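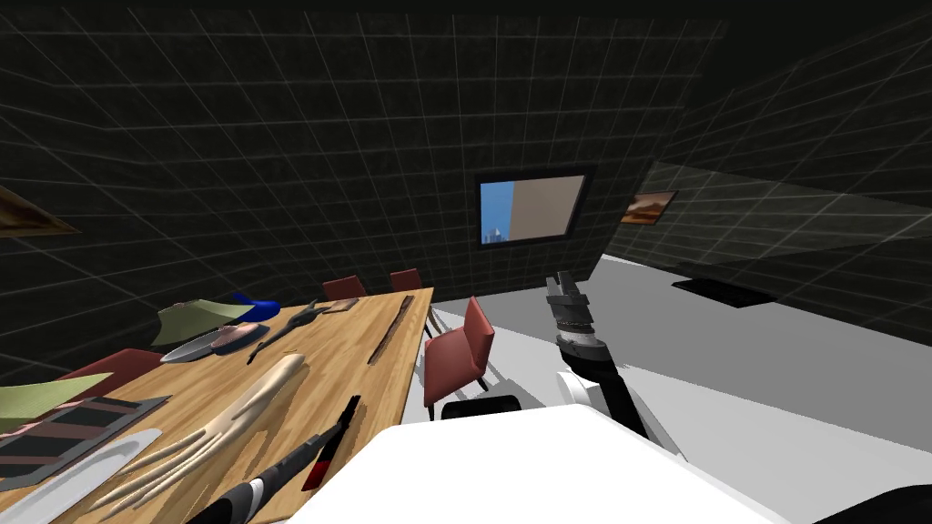 Ticket: Episodes rejected at ingest, dining table task
Project: Meretside (simulated household set)
Component: teleop recorder, scene randomizer, export
Opened: 4/8/19
Priority: high
Status: closed, two follow-ups open

Summary

Export of the Meretside table-clearing set stops with a length mismatch. The batch holds 1,327 recorded episodes. The Nendico trainer loads the first 1,000 and then exits. Restarting from the failed index gives the same error on the next file, so the fault is not confined to one bad recording.

Error text

load_episode: action length != observation length
offset = 2
aborting shard

Environment

Simulator build: Somholm nightly, headless
Scene: dining room, long table, red chairs, cluttered tabletop
Robot: two arms on white body, parallel grippers
Operator input: leader arms over local network
Storage: Shehu share, mounted read-write on the recording machine

Steps to reproduce

Load the dining room scene with the clutter preset. Record any episode in which the operator pauses before the first grasp. Save, then run the export with strict checking on. The check fails on the action array. With strict checking off the export finishes, but the trainer rejects the shard later with the text above.

Log

Entry 1. Confirmed on a second machine. Same offset on every rejected file. Accepted files have equal lengths. Checked disk space on the Shehu share and found no shortage. Checksums match between the recording machine and the share, so the files are not being damaged in the copy.

Entry 2. Compared an accepted file with a rejected one. Joint positions are continuous in both. In the rejected file the action stream begins before the observation stream. Camera timestamps are evenly spaced once they start. The surplus is all at the head of the file.

Entry 3. Suspected the scene randomizer. It places the tabletop objects after the robot is spawned, and a dense table takes longer to settle than a sparse one. Ran the same operator script on an empty table preset and got no mismatch. Ran it again with the plates, cloths and utensils restored and the mismatch came back.

Entry 4. Removed objects by class to see whether one asset was responsible. The large hand-shaped object was the first suspect due to its collision mesh, which has far more faces than anything else in the preset. Taking it out shortened the settle time but did not clear the fault. Taking out the cloths had a similar effect. No single asset is the cause.

Entry 5. Read through the recorder start sequence. The recorder opens the action stream when the leader arms report ready. It opens the observation stream when the renderer returns its first complete image. On a light scene both happen inside the same control tick. On a heavy scene the renderer falls behind and the recorder logs actions with no image to pair them with. Older exports trimmed these silently. The current export does not.

Entry 6. This also explains the split at 1,000. The shard writer sorts by scene preset before numbering, and the light presets fill the early indices. The cluttered dining room episodes come after. The index has no other meaning and there is no limit of that size in the trainer.

Entry 7. Patched the recorder to hold the action stream closed until the first image has been written. Recorded a short test set on the cluttered preset, with and without an initial pause. Lengths match in all files. Strict checking passes.

Entry 8. Existing episodes do not need to be recorded again. Wrote a repair script that drops the unpaired actions at the head and recomputes the episode statistics. The script refuses any file where the mismatch is anywhere else. Ran it on a copy of the batch first. Spot-checked grasps by replaying them in the scene, and gripper closure lines up with contact in the replays viewed.

Entry 9. Ran the repair on the live batch. Export complete, trainer loads all shards. Normalization values shifted slightly on the wrist joints, as expected after removing idle actions. Anyone with a cached statistics file needs to delete it before the next training run, or the old values will be used without a warning.

Resolution

Recorder start order corrected. Batch repaired in place. Original files kept on the Shehu share in the folder marked prefix-fault until the August cleanup.

Follow-ups

Settle check. The recorder should also wait for tabletop objects to come to rest. A slow drift of thin objects is visible at the start of several replays. It does not break the export but it teaches the policy that utensils move before they are touched. Filed separately against the randomizer.

Trainer message. The loader reports the offset but not the file name or the preset. Request sent to add both.

Notes for operators

Update the recorder before the next session. The version line in the console should end in "sync-start". If it does not, stop and pull again. Do not turn off strict checking to get a batch through. Episodes recorded on the old version can still be submitted, but mark them in the batch sheet so the repair script is run on them before export.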